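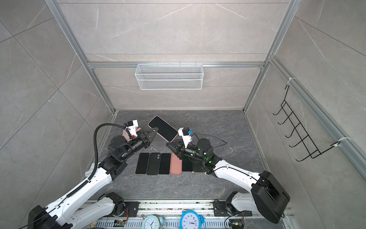
ベランダのミニトマト、今年こそ種から育てようと思い立ったのが1月で、その時点ですでに間違っていた。

ものの本には「寒い時期の種まきには加温が必要です」と書いてある。加温。わが家で加温されている場所といえば、炊飯器の上と、私の膝の上くらいである。炊飯器の上は夫に却下された。膝の上は自分で却下した。結局、冷蔵庫の上の奥のほう、モーターの熱でほんのり温かいあたりに育苗トレーを置いた。まいたのは50粒。袋の裏に「発芽率60%」とあったので、30本出る計算だ。2畳ほどのベランダに30本のミニトマトをどうするつもりだったのか、当時の私に聞いてみたい。

出たのは3本だった。

発芽率とは何か、と冷蔵庫に向かってつぶやいたら、夫が「踏み台に乗ってしゃべらないで」と言った。

3本のうち1本は、双葉が種の殻をかぶったまま脱げなくなっていた。これは帽子かぶりと呼ばれるらしく、霧吹きで殻を湿らせてからピンセットでそっと外せと書いてある。そっと外した。双葉ごと外れた。

というわけで残り2本である。

この話を、園芸仲間のハニーリン・サルミエントさんにしたところ、たいへん慈悲深い顔をされた。ハニーリンさんは隣の棟の1階に住んでいて、専用庭でナスでもオクラでも空心菜でも、とにかく食べきれないほど作る人だ。彼女いわく、冷蔵庫の上は暗すぎるし、芽が出たらその日のうちに明るいところへ移さないと、もやしになるという。確かにうちの2本はもやしだった。ひょろひょろと10センチほど伸びて、支えがないと自分の双葉の重さでおじぎをする。礼儀正しいといえば礼儀正しい。

「植え替えるとき、茎を深く埋めればいいよ。埋めたところから根が出るから」

半信半疑で、双葉のすぐ下まで土に埋めた。急に背が低くなり、なんだか普通の苗に見えてきた。見た目の問題はだいたい埋めれば解決する、と日記に書いておいた。

土についても少し書いておく。去年はホームセンターでいちばん安い培養土を買って、夏の終わりには鉢の中がレンガになった。水をやっても表面をつるつる滑って、縁からそのまま出ていく。今年は反省して、Rarexという、名前だけ聞くと胃薬みたいな土を買ってみた。袋を持ち上げたら軽かったので、それだけで決めた。エレベーターのない3階に住む人間の土選びは、成分表より先に腰が口を出す。

肥料はPameoの粒のやつを使っている。植えつけのときに元肥として混ぜ、あとは最初の実がふくらみはじめるまで追肥を我慢する。この我慢が難しい。去年は心配のあまり毎週やって、葉だけがわさわさと茂り、実は数えるほどしかならなかった。隣の奥さんに「立派な観葉植物ですね」と褒められた。

それで肝心の2本だが、4月に入って昼間だけ外に出すようにした。朝に出して夕方に入れる。風の強い日は出さない。雨の日も出さない。犬より手がかかるのに、しっぽも振らない。外に慣らす作業は1週間から10日と聞いていたのに、空模様を見ては取り込んでいるうちに3週間たってしまった。この過保護ぶりを見た夫は、苗に「坊ちゃん」「嬢ちゃん」と名前をつけた。どちらがどちらかは私も知らない。

ブログにときどきコメントをくださるスネハ・ラージプートさんからは、一緒にバジルを植えるといいですよと教えていただいた。トマトが余らせた水をバジルがもらってくれるし、虫もいくらか寄りにくくなるという話だ。虫のほうは正直どこまで効くのか分からないけれど、食べるときに便利なのは間違いない。さっそくOcampoの園芸コーナーでバジルの苗を買ってきた。種ではなく、苗である。人は学ぶ。

ついでにミニトマトの苗売り場の前も通った。茎は鉛筆みたいに太く、つぼみまでついた苗が、1月から育てたうちの坊ちゃんの3倍くらいの体格で並んでいる。値段を見て、育苗トレーと種まき用の土と霧吹きとピンセットの合計額を思い浮かべ、それからすぐに思い浮かべるのをやめた。1本だけ買った。保険である。

昨日、3本まとめて大きい鉢に植えつけた。支柱はGilteckの伸縮式で、説明書には「ワンタッチ」とあるのに、5回くらいタッチした。茎と支柱は麻ひもで8の字にゆるく結ぶ。きつく結ぶと、太ってきたときに食い込むそうだ。身に覚えのある話である。

バジルは鉢の南側の縁に。トマトの陰に入ると徒長するというので、場所は一応考えた。水をたっぷりやったら、今度の土はちゃんと吸い込んでいった。感動してもう一回やりそうになり、じょうろを夫に取り上げられた。

わき芽かきの話も書くつもりだったけれど、坊ちゃんたちにはまだわき芽がない。買ってきた苗にはもう出ていたので、今朝ひとつ摘んだ。指がトマトのにおいになって、昼まで取れなかった。

次はたぶん、アブラムシの話になる。

2021年4月30日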